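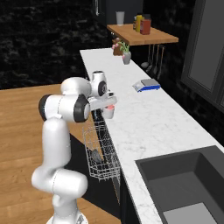

The cup task in our simulated kitchen, with the gripper holding the cup just above the dish rack.

14 comments · 31 shares

How to teach a simulated arm to load a dishwasher (club task 5)

You will need the club laptop or one at least as good, the Pedus kitchen file from the shared folder, and a tolerance for watching crockery fall through floors. If you haven't done tasks 1 through 4, go do those. They're short, and task 3 explains the gripper controls, which I'm not going to do again.

1. Load the kitchen and press reset twice. The first reset puts the arm back. The second puts back everything the arm knocked over on its way. Santosh Shukla wrote the reset button and says once is enough. Press it twice.

2. Set your start pose. Keep the elbow high and the wrist pointed toward the counter. A low elbow looks more relaxed, and will relax straight into the marble the moment you ask for anything on the far side.

3. Pick up the cup. Close the gripper slowly until the contact light turns green, then stop closing it. Members of the Rastogi team squeezed a little more for luck last January and launched theirs over the sink. The physics engine takes a dim view of two solid things sharing a space.

4. Lift straight up before you go sideways. The vase of flowers and the kitchen scale are both on that counter, and both count as collisions. Each one costs you 5 points. The flowers can't feel it, but the scoring script can.

5. Move out over the rack and pause. Give the arm 40 simulation steps to settle. It will still be wobbling after you've told it to stop, like a shopping cart, and if you lower the cup during the wobble you'll hit the tines.

6. Check what's already in the rack. In the standard layout there's a dark gray bowl-shaped thing leaning against the wires down near the bottom. Aim for clear space beside it. Stacking the cup on top of it is legal under the rules and has never once gone well.

7. Lower, open, back away. Open the gripper fully before you retreat. Half open means the cup comes with you, and you get to carry it around the kitchen like a waiter who has forgotten the table.

Save the run as a demo when you're happy with it. We need 28 good demos per team before training, and "good" means the script says so. Name the files with your team name first. Last term we had 118 files called final, final2 and finalREAL, and Irkora's training run ate most of them without complaint.

If the cup vanishes when you let go, your time step is too big. Halve it and try again. If the whole arm vanishes, close the program and open it again, and please write down what you did, as we'd like to see it.

Task 6 is the same thing with Draltirska's plate model, which is wider than the gripper. Bring a snack.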